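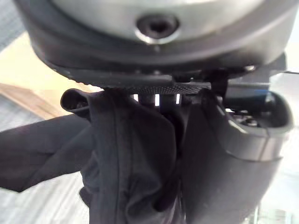 Chapter 6
Can It Do the Laundry Yet?

I have been asked the same question at every family do for about as long as I've worked with machines that have arms. It comes from my aunt, usually over pudding, and it goes: so when is it going to do my washing? She doesn't want to hear about welding. She knows robots can weld, she's seen it on the telly. She wants to know when she can leave a basket at the bottom of the stairs and come back to a pile.

My answer has changed a bit over the years (it used to be a flat "never in your lifetime", which went down badly), and this chapter is more or less the long version of what I tell her now. If you've come straight from Chapter 5, where everything we picked up was a box, a bolt or a bottle, brace yourself. Cloth is a different animal.

Let's start with what makes a bottle easy. A bottle has a shape, and it keeps it. If you know where the neck is and which way it's leaning, you know where all the rest of it is too. Six numbers will do the job: three for where it is, three for how it's turned. Pick it up, and the same six numbers still tell you everything.

Now try that with a jumper. Go on, fetch one and drop it on the table. Where is the left cuff? You may well have to dig for it, and once you've dug, the thing has a new shape and the right cuff has gone somewhere else. To write down exactly how that jumper is lying you'd need hundreds of numbers, maybe thousands, and half of them would be about bits you can't see. Black cloth is worse again, as the folds swallow the light and one crease looks much like the next.

My colleague Iwona Michalski spent most of a July on this at Karkau, where the job was taking mixed workwear out of a bin and hanging it on a rail. She had 527 garments and a rule that none of them could be laid out nicely beforehand. She told me that gripping something was never the trouble. Close two fingers on a heap of cloth and you'll nearly always come up with cloth! Knowing which piece of cloth you'd got hold of was where the days went. A sleeve? A hem? Two shirts at once? The arm would lift, very pleased with itself, and there would be a pair of overalls dangling by one pocket.

You and I sort this out without thinking. We pinch, let the thing hang, feel along the edge until we reach a seam, and follow the seam to a corner. Hanging is a lovely trick, by the way, and we'll use it a lot in section 6.3. Gravity pulls out many of the folds for free, and a shirt held by the shoulder hangs in far fewer ways than a shirt can lie in a heap.

So, can machines do it? Some of it, yes. Give a decent two-armed setup a pile of towels, all one size, and it will fold them well enough that you'd put them in the cupboard. Shirts are slower and go wrong more often. Fitted sheets I leave to your imagination (I can't fold one either). On the shop floor it's a similar tale. Flat linen goes through big industrial machines at a terrific rate, but very often there's still a person at the front end, finding the corners and feeding them in.

Radek Hájek, whom you'll meet properly in Chapter 8, thinks I'm too gloomy. He reckons that learning from lots of human demonstrations has moved things along faster than all my careful models of cloth ever did, and he has a point. His lot at Trurum showed one arm the same sock-pairing job 500 times and got something that works on most socks. I asked what it did with odd ones. He changed the subject.

Before you read on, please do one small thing. Take a T-shirt, put on a pair of thick gloves, shut one eye and fold it using only thumb and forefinger on each hand. Time yourself, and jot down each moment when you had to let go and try again. Keep that list by you. We'll come back to it in section 6.2, where we sort those moments into trouble with seeing, trouble with feeling and trouble with planning.

6.1 What a fold is, and how to write one down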